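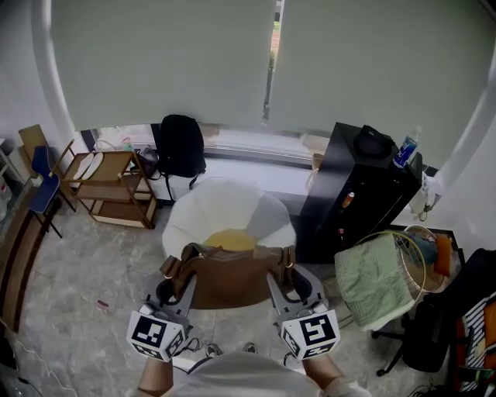
Stima Handheld Set: collection rules

Read this before adding episodes. Sites are Grotis and Ustdale.

Markers
Both finger markers must stay readable in at least 90 percent of an episode's images. Wipe the cubes before each session. Replace a scratched cube and recalibrate.

Episodes
One task per episode, 5 seconds minimum, 3000 images maximum. Start and end with the fingers open.

Rooms
Leave furniture where it is. Cover mail, screens and ID cards. No faces.

Review
Every batch of 100 gets a second reader. Send rejects to Chinyere Ogunleye with the episode number and the rule broken.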